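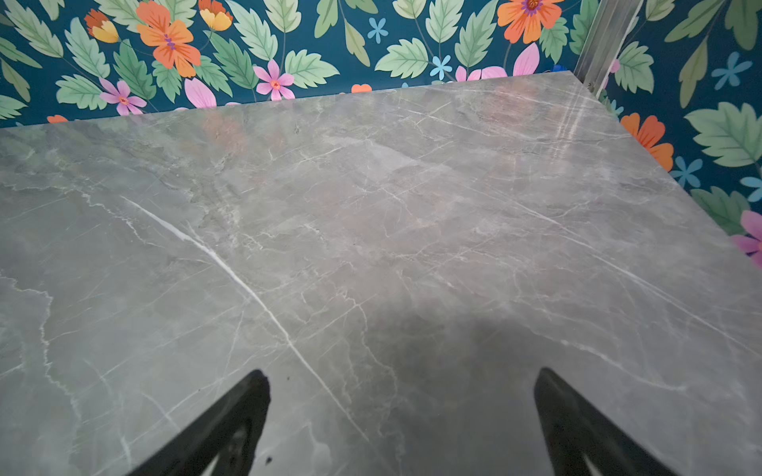 Panagiotou, petit café et salle de petit déjeuner, cherche une personne pour le service du matin et le soin de la salle

Type de poste : temps partiel, du matin
Lieu : Pralldale, maison Palthorpe, rez-de-chaussée
Personne de contact : Réka Rácz

Bonjour à toutes et à tous,

Je m'appelle Réka Rácz et je suis responsable de la salle du café Panagiotou. Nous sommes une petite équipe et nous cherchons une nouvelle collègue ou un nouveau collègue à partir du mois de mai. Le français n'est pas ma langue maternelle, je vous prie donc d'excuser les petites fautes. Dans l'équipe, nous parlons français, anglais et un peu hongrois.

La salle est connue dans le quartier pour son papier peint à fleurs, fond bleu-vert foncé avec des fleurs orange et roses, et pour ses plateaux gris à veines blanches. Les clients viennent beaucoup pour cette ambiance, ils font des photos, ils reviennent avec leurs amis. Nous voulons donc une personne qui aime les belles surfaces et qui remarque une miette avant le client.

Votre travail

Vous arrivez à 8 heures et vous préparez la salle avec une autre personne. Vous essuyez les plateaux, vous mettez les couverts, vous vérifiez les sucriers et les petites fleurs. Ensuite vous faites le service : accueil, commandes, boissons chaudes, addition. Après le dernier client, vous débarrassez et vous nettoyez.

Pour les plateaux, nous utilisons uniquement un chiffon doux et le savon neutre qui se trouve sous le comptoir. Pas de vinaigre, pas de citron, pas d'éponge qui gratte. Le café et le vin rouge doivent être essuyés tout de suite. Il faut toujours regarder la surface de côté, contre la lumière, car dans le dessin des veines on ne voit pas bien les traces quand on est juste au-dessus.

Le papier peint se dépoussière avec le plumeau, une fois par semaine. On n'y met jamais d'eau. Les chaises doivent rester à une largeur de main du mur.

Votre profil

Une première expérience dans un café ou un hôtel est souhaitée, mais elle n'est pas obligatoire. Je préfère quelqu'un de calme et de ponctuel à quelqu'un qui a un long CV. Vous devez pouvoir rester debout plusieurs heures et porter un plateau de service avec 2 petits déjeuners complets. Un niveau de français suffisant pour parler avec les clients est nécessaire.

Nos conditions

Le contrat est d'abord pour la saison, avec possibilité de prolongation. Le dimanche est travaillé, c'est notre plus grande journée, mais vous aurez toujours deux jours libres qui se suivent. Le repas est offert après le service. Le tablier est fourni et nous le lavons nous-mêmes. Le bus 348 s'arrête devant la maison. Le salaire vous sera communiqué par écrit avant la journée d'essai, et cette journée est payée.

Comment postuler

Merci de m'écrire quelques lignes sur vous, maximum 1 000 caractères, avec vos disponibilités et un numéro de téléphone. Vous pouvez utiliser le formulaire Viltoler sur notre site ou déposer la lettre au comptoir, de préférence après le service. Je réponds à tout le monde, parfois avec quelques jours de retard.

Avec mes salutations les meilleures,
Réka Rácz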